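Pritent Demonstration Pack: Kitchen and Cabinet Tasks (Simulated)

Home > Training Data > Simulation Packs > Drawer and Door Series

In stock, in the sense that files are always in stock.

You have a policy that needs to learn how to pull a handle. You could put a person on a teleoperation rig for a week, buy them lunch, and listen to what they think of your cabinet. Or you could buy the pack. Pritent is a set of demonstrations gathered entirely in simulation, with a parallel two-finger gripper, a dark cabinet, and scenery chosen by someone with strong feelings about cobblestone.

Every episode was driven by a human operator through the Jornura controller. We do sell scripted demonstrations as well, under a different name and at a lower price, and you will be able to tell which is which by how straight the paths are. Operators drift. They overshoot, back off, try again. We left those parts in, and your model may as well meet them early.

Wrist view is supplied with every episode. It is the view most customers train on and the one they complain about most, usually after finding out how much of a wrist view can be taken up by one large dark surface. 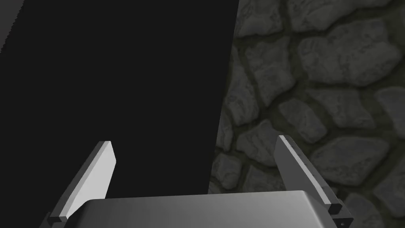
What's in the pack

342 demonstrations across 17 task variations
Wrist view and one fixed view, time-aligned
Joint positions, gripper opening and end-effector pose for every step
Operator notes, unedited, spelling included
A loader script that runs on the first try if you read the two lines at the top of it

Task variations differ in starting pose, lighting and which handle the operator was told to go for. Background textures are swapped between groups so that your policy doesn't decide that masonry is the secret to opening furniture. We had one that did. It was very confident.

Choosing a split

The pack ships with a suggested split that holds out whole variations. You are free to shuffle everything together and report a much nicer number. Plenty of people do, and they write to us in January asking why the real arm is pushing on the side of the cabinet.

If you are short on disk space, start with the handle approach group. It covers the stretch from free space to first contact, where most beginner policies come apart. Bar handles look easy. Two of them running side by side look easier still, right up until the policy splits the difference and heads for the gap.
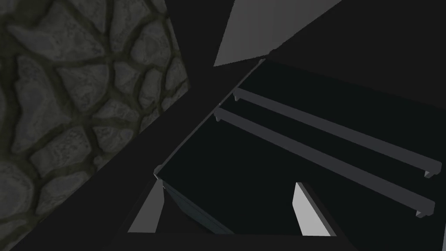
For that reason each episode carries a target label naming the handle the operator was after. You can feed it to the model or hide it, depending on how kind you are feeling. Customers using language instructions can swap the label for the short text prompt in the same folder. There are 16 phrasings of what is basically "open it," and one of them is rude, left over from a long Wednesday.

Requirements

Works with the Hakow simulator, current version and the one before. Older versions will load the files and then quietly get the contact forces wrong. Allow 70 GB of free space for the unpacked set. A graphics card helps. Patience is a partial substitute.

Failed attempts

Failures are included in a separate folder and do not count toward the total. They are labeled by cause: missed grasp, slipped grasp, collision, time ran out, operator gave up. The last category is small but sincere.

License and support

One license covers one lab or one product team at a single site. McKinnon handles licensing for larger groups and will answer faster if you include your order number. Technical questions come to us. Please attach the episode ID and the log file. "It doesn't work" is a message we have already received in every possible font.

Updates to the pack are free for the life of the version you bought. Refunds are available until you download the files.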